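**Oshima overgrip, pink, bought 5/13/18**

I play doubles twice a week at Emstead and get through a lot of overgrip. My hands sweat, and the towelling sort I used before went stiff by the end of a month. Hayley Birkett in our club had a few rolls of the Oshima in her bag and let me try one before I ordered my own from Drukelcombe.

It comes as a single strip, tapered at one end, with a short piece of finishing tape. Start at the butt with the tapered end, pull firmly and overlap by a few millimetres each turn. A wider overlap gives a fatter handle but you may run out before the cone. I did on my first go and had to unwind the lot.

Feel is good. It is tacky straight away and stays that way for about 20 games, after which it goes smooth under the thumb. The ridges are slight, so you can find your place on the handle when changing to backhand without it digging in. Pink shows the dirt sooner than black would -- mine was grey at the heel of the hand by the third week.

The finishing tape is the weak part. The glue is poor and it lifted within days. I now keep a proper band on instead and have had no more trouble.

Annelies Postma, who strings for us, prefers a thinner grip for singles and finds this one a bit bulky over the original leather. On a bare handle it would suit most people.

I would buy it again, in a darker colour. Four stars.

Sestden sell a similar one in blue that I have not tried yet.
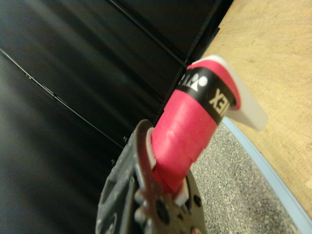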